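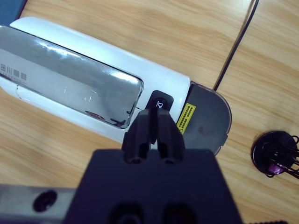 Fenna Van den Broek wrote:
> Does the arm find the button yet, or are you still
> steering it by hand?

Steering by hand, mostly. The fingers are fatter than the button, so closing them fully and poking with both tips beats anything cleverer I tried. Out of 21 pokes on the last script, 5 counted. I drink tea anyway.

Next job is the glass. I cut the closing speed to 95 and the grip still feels like a handshake from my uncle — suggestions welcome.

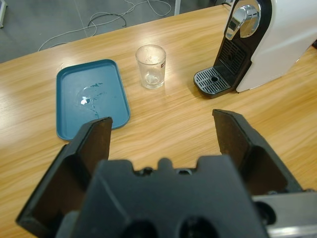
Darmawan Latuheru wrote back that speed was the wrong knob, and to cap the motor current first.

Fine. Which register?

Oratile Hendricks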